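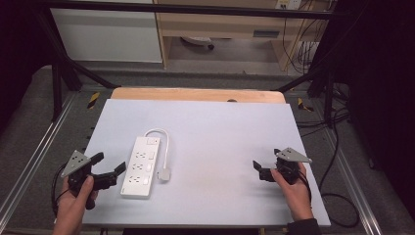 One reader wrote in April to ask whether a strip with its own switches is worth the extra over a plain one, given that most people leave everything on anyway. It was a fair question, and after using the Astlow three-socket strip most days since then I can give a better answer than I could at the time.

The Astlow is a white power strip with three multi-pin sockets in a column. Each socket has three small switches next to it, and there is a little indicator panel at the end where the cable goes in. The cable and the plug are white as well. I bought mine from Sugden, who had it in stock when the cheaper places didn't.

Setting up

There isn't much to it. The cable comes coiled tightly and kept its bends for around 2 weeks, so the strip tended to swing round when I wanted it straight along the desk. Laying it out flat overnight helped a bit. The plug is square and fairly bulky, and behind a bookcase you will want to allow for that.

In use

The switches are small. I can work them with a fingertip without trouble, but anyone with stiff hands should try one in a shop first. They click firmly and I haven't knocked one off by accident. Because they sit beside the sockets, a wide adaptor can overhang them. My laptop charger did this until I turned it round – the phone charger and the lamp were fine from the start.

I do switch things off more than I used to. The old strip was on the floor under the desk and I never bothered. With this one on the desktop it takes a second, and the printer now spends most of the week off.

The white casing shows marks. A damp cloth on the unplugged strip gets most of them off, though there is a grey smudge near one corner that won't shift.

Compared with the Illetti

Before this I had an Illetti with four sockets and a single switch for the lot. It was lighter, and the spare socket was handy, but turning off the lamp meant turning off the router too. If you only need somewhere to plug in a few things that stay on, buy something like that and save the money. If your things need switching separately, the Astlow is the better choice.

What I'd change

A longer cable, and a wider gap between the sockets and the switches. Screw slots on the back would be useful too, as mine has none and I've had to use sticky pads.

Score: 8 out of 10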